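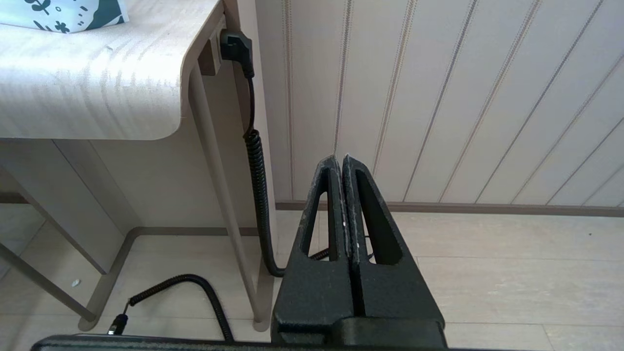
Ticket: Desk rocks after move to the small room, outlet plate is loose
Opened by: Ntombi Shezi
Assigned to: Barrett Marchetti
Opened: February 18, 2019
Status: Closed

Ntombi Shezi, 9:10
Good morning. The beige desk with the pale wood-grain top was moved to the small room on Friday. Now when I write on it, it goes up and down at one corner. The movement is small, but my tea makes circles in the cup. Also the outlet plate at the corner of the desk, under the top, moves a little when I pull out a plug. Please tell me if I may continue to use the outlet.

Barrett Marchetti, 9:42
Hello Ntombi. Please do not use the outlet until I have looked at it. For the rocking, can you push the desk about one hand away from its place and try again? Sometimes the floor is the problem and the desk is good.

Ntombi Shezi, 10:05
I moved it with Soledad. It rocks the same in the new place. I also took everything heavy off the top, and there is no difference.

Barrett Marchetti, 11:30
Then it is the legs or the base rail. Did somebody take the legs off for the move? The door of that room is narrow.

Soledad Esposito, 11:48
Yes, I was there. One leg was taken off and put back in the corridor, with the desk lying on its side. The bolts were made tight before we stood it up. I am sorry if this was the wrong order.

Barrett Marchetti, 14:20
Thank you, this explains it. I loosened the bolts by one turn, let the desk stand on its own weight, and closed them again little by little, changing from side to side. The rocking is gone. The screw of the outlet plate was loose, so I tightened it with the power off and then tested with a lamp. You can use it.

Ntombi Shezi, 15:02
The desk is very good now. I have one more question, and I hope it can stay in this ticket. The seat of the pink chair is a little high for this desk, and my knees come near to the underside. Is there a lower chair?

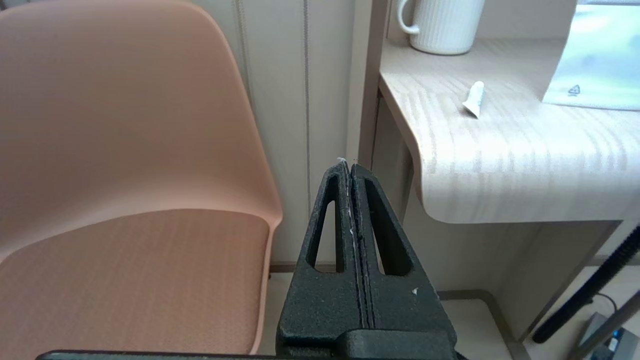
Barrett Marchetti, 15:15
The height of that model cannot be changed. Loretta has a list of spare chairs in the Solberg room, so I will ask her.

Loretta Achterberg, 15:40
There are two lower ones, both gray. Ntombi can come and sit on them before she decides.

Ntombi Shezi, 16:25
I tried both. They are lower, but the back is hard, and I prefer to keep the pink one. I will sit a bit further from the desk – it is fine for me. Please close the ticket.

Barrett Marchetti, 16:31
Closed. If the rocking comes back, write here and I will open it again.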